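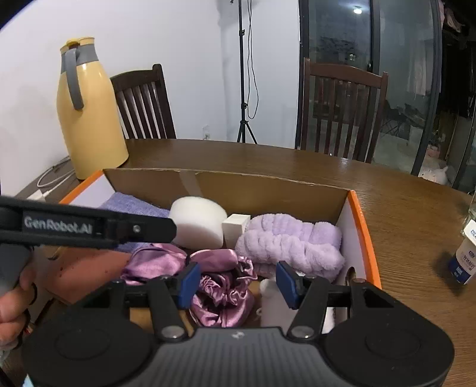

Nhàn Võ

Chapter 8
Stringing and Finishing a Beaded Necklace

In the last chapter you worked with wire. Most necklaces, though, are strung on something softer, and the choice of stringing material decides how the piece hangs and how long it lasts. This chapter covers silk, nylon thread and coated beading cable, then moves on to clasps, crimps and knots.

By the end of the chapter you should be able to:

Pick a stringing material to suit the weight and hole size of your beads
Plan a necklace to a finished length of 16 inches
Attach a clasp with crimp beads
Tie a knot between beads and pull it tight against the last one

Length comes first. A 16-inch necklace sits at the base of the throat on many people, but neck sizes differ, and large beads take up room on the inside of the curve. Measure the wearer when you can. Cut the strand 8 inches longer than the finished piece so that you have enough to hold while you fasten the ends.
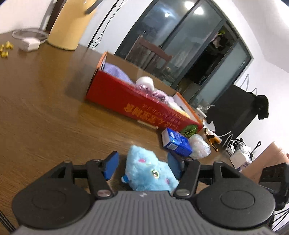 If the necklace will be knotted, cut more than that. Each knot uses up thread, and a strand of 78 small pearls has a lot of knots in it. Exercise 8.1 asks you to tie a short test piece and work out the extra from there.

Weight matters too. Glass and stone beads with rough holes will saw through silk, so use cable for them. Pearls drape better on silk. Nylon falls between the two and is cheap enough to practice on.

The worked project in this chapter is the Skira necklace, a single strand with a toggle clasp. The Menon bracelet in Chapter 9 uses the same crimping method on a shorter piece, so keep your leftover cable.

Key terms: crimp bead, bead tip, drape, French wire, strand, toggle

8.1 Choosing a Stringing Material

Beading cable is made of fine steel wires twisted together and coated with nylon. The more wires it has, the more easily it bends.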